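Chapitre 4 – Entretien des surfaces dures et semi-dures en locaux tertiaires
Module Propreté et hygiène des locaux, semestre 2
Polycopié, version de juin

4.1 Rappels sur la salissure

On appelle salissure tout dépôt indésirable présent sur une surface. On distingue les salissures non adhérentes (poussières, fibres, sable) et les salissures adhérentes (graisses, tartre, traces de boisson séchée, résidus de colle). Les premières s'éliminent par dépoussiérage. Les secondes exigent la combinaison d'une action chimique et d'une action mécanique.

La force d'adhésion dépend de trois paramètres : la nature du dépôt, la rugosité du support, l'ancienneté du contact. Un même dépôt gras, facile à retirer d'un verre lisse dans l'heure, peut résister à plusieurs passages sur un support poreux au bout d'une semaine.

4.2 Le cercle de Sinner

Le résultat d'une opération de nettoyage dépend de quatre facteurs : action chimique, action mécanique, température, temps de contact. Lorsque l'un des facteurs diminue, les autres doivent compenser. Exemples :

- lavage à l'eau froide : augmenter le temps de contact ou l'action mécanique ;
- détergent neutre faiblement dosé : augmenter l'action mécanique ;
- surface fragile ne supportant pas le frottement : augmenter le temps de contact.

L'eau n'est pas comptée comme un cinquième facteur. Elle sert de solvant, de vecteur et d'agent de rinçage, et intervient donc dans les quatre.

4.3 pH et compatibilité des produits

Les détergents neutres (pH compris entre 6 et 8) conviennent à l'entretien courant. Les produits alcalins saponifient les graisses ; ils ternissent l'aluminium et attaquent le linoléum au-delà de pH 10. Les produits acides dissolvent le tartre et les voiles de ciment ; ils sont proscrits sur le marbre, la pierre calcaire et les joints anciens.

Le mélange d'un produit acide et d'un produit chloré dégage du dichlore. Cette règle fait l'objet d'une question éliminatoire à l'examen de fin de module.

4.4 Textiles de nettoyage

La microfibre est une fibre synthétique de titre inférieur à 1 décitex, le plus souvent un mélange de polyester et de polyamide. La fibre éclatée présente une section irrégulière qui augmente la surface de contact et retient les particules par capillarité et par effet électrostatique.

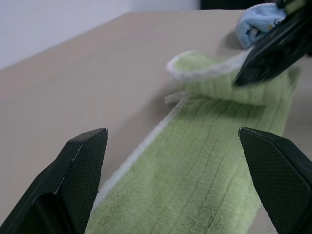
Le choix du textile se fait selon l'opération. Pour le dépoussiérage, on emploie une microfibre sèche ou à peine humidifiée. Pour le lavage, on emploie une microfibre imprégnée. Le coton garde un intérêt pour l'absorption de grands volumes de liquide, mais il relargue des fibres et sèche lentement.

Précautions de lavage :

- ne pas utiliser d'assouplissant, qui enrobe la fibre et réduit la capillarité ;
- ne pas utiliser d'eau de Javel, qui dégrade le polyamide ;
- respecter la température indiquée par le fabricant ;
- laver séparément du coton.

4.5 Méthode par pré-imprégnation

Les textiles sont imprégnés avant le départ en tournée, puis remplacés à chaque pièce. Un textile souillé ne retourne jamais dans le bac propre. La méthode supprime le seau de rinçage, réduit le port de charges et limite le transfert de contamination d'un local à l'autre.

Le volume de solution dépend du textile et du revêtement. Un excès laisse des traces au séchage et augmente le risque de glissade. Un défaut réduit la surface traitée par textile et provoque un redépôt en fin de passage.

4.6 Étude de cas : immeuble de bureaux Nekeren

Données de l'énoncé. Le bâtiment comprend 2 000 m² de sols plastiques, répartis sur deux niveaux, et 500 m² de sols carrelés (sanitaires, hall, office). L'entretien est confié à la société Diltar. Le relevé initial indique une consommation de 989 litres d'eau par semaine en méthode au seau.

Le cahier des charges prévoit le passage à la pré-imprégnation sur les sols plastiques. Les sanitaires restent lavés séparément, avec un jeu de textiles distinct et un code couleur propre. Le contrôle contradictoire a lieu le vendredi, avant l'ouverture des bureaux.

Travail demandé :

1. Calculer la part des sols carrelés dans la surface totale.
2. Proposer un code couleur pour les textiles et le justifier.
3. Rédiger la procédure de lavage d'un bureau individuel, du matériel à la remise en ordre.
4. Identifier les facteurs du cercle de Sinner modifiés par le changement de méthode.

Pour la question 1, la surface totale à retenir est la somme des deux types de sol. Les escaliers ne sont pas pris en compte.

4.7 Contrôle du résultat

Le contrôle visuel porte sur l'absence de poussières, de traces, de coulures et d'objets résiduels. Il s'effectue sous éclairage rasant pour les surfaces lisses. La grille Inga, distribuée en travaux dirigés, attribue une note de 0 à 3 à chaque élément. La grille Isham, plus détaillée, est réservée aux locaux à risque et sera étudiée au chapitre 6.

Un élément noté 0 entraîne la reprise immédiate de l'opération, quelle que soit la moyenne du local.

À préparer pour la prochaine séance : fiche technique d'un détergent neutre (dosage, pH, pictogrammes, conditions de stockage) et lecture du paragraphe 5.1 sur les revêtements textiles.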